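Deux bras pour une boîte à thé

Il y a des gens qui passent leurs congés à la plage. J'ai pris les miens, en juillet, pour visiter les ateliers de Griltex à Plekham, un jour de portes ouvertes, avec badge autocollant et jus de pomme tiède à l'accueil. On m'avait promis l'avenir du travail domestique. J'avais mis des chaussures fermées, comme le demandait l'invitation.

L'avenir, donc, range du thé. Le programme s'appelle Skusham, le discours d'introduction dure plus longtemps que la démonstration, et la tâche tient en une phrase : deux bras articulés, montés de part et d'autre d'une table, doivent garnir de sachets une petite boîte à compartiments. Ma grand-mère faisait cela en regardant la météo.

Je m'étais pourtant juré de ne pas ricaner, et j'ai tenu un bon quart de la visite. C'est que l'on vient à ces journées avec des images de cinéma dans la tête, et qu'on se retrouve en demi-cercle derrière un ruban, à retenir son souffle pour un rectangle de papier. Le plus curieux est qu'on le retient vraiment. Un monsieur devant moi murmurait « vas-y, vas-y » à la pince, du ton qu'on prend avec un enfant sur un plongeoir. Griltex vend de la robotique ; ce jour-là, elle aurait pu vendre des tickets de tiercé.

Reste que le décor m'a paru d'une délicatesse suspecte. Quelqu'un, dans cette maison, a pensé qu'un automate serait mieux accepté avec un set de table tressé et une plante grasse. La mise en scène est habile : on se croirait presque dans une cuisine, pour peu qu'on aime recevoir au milieu des câbles.

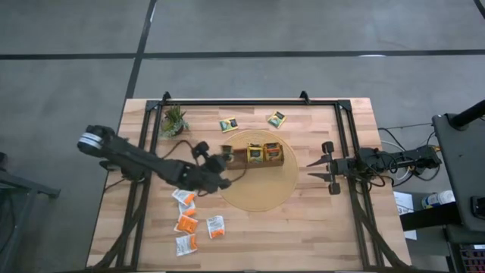 Mustonen, à qui j'ai fait lire un premier jet de ces lignes, me répond que je me trompe de cible, que prendre un objet mince et souple pour le glisser debout dans une case étroite est un vrai problème, et que je serais moins faraud si l'on me demandait de le faire avec deux doigts raides et sans aucune sensation au bout.

Soit. J'ai essayé chez moi avec des pinces à cornichons et je retire le mot « dérisoire », qui figurait au deuxième paragraphe. Mais l'argument de la difficulté me laisse sur ma faim. Il est difficile aussi de jouer du tuba en montant un escalier, et personne ne propose d'en équiper les ménages. Que la chose soit ardue nous renseigne sur le mérite des ingénieurs, que je salue, et fort peu sur ce que nous ferons de leurs bras.

On nous a annoncé que l'exercice serait répété 3000 fois avant qu'on passe à autre chose. Le chiffre a provoqué un sifflement admiratif dans l'assistance. Pour ma part, j'ai pensé à tous les métiers où l'on répète un geste aussi souvent sans que personne siffle, sans jus de pomme, sans ruban, et où la maladresse du débutant n'attendrit pas les foules. Nous avons pour la pince hésitante une patience que nous refusons au stagiaire. C'est ma seule querelle sérieuse avec cette journée, et Griltex n'y est pour rien.

À la boutique, près de la sortie, on vendait des mugs Skusham. J'en ai acheté un. Il va au lave-vaisselle, que je remplis encore moi-même.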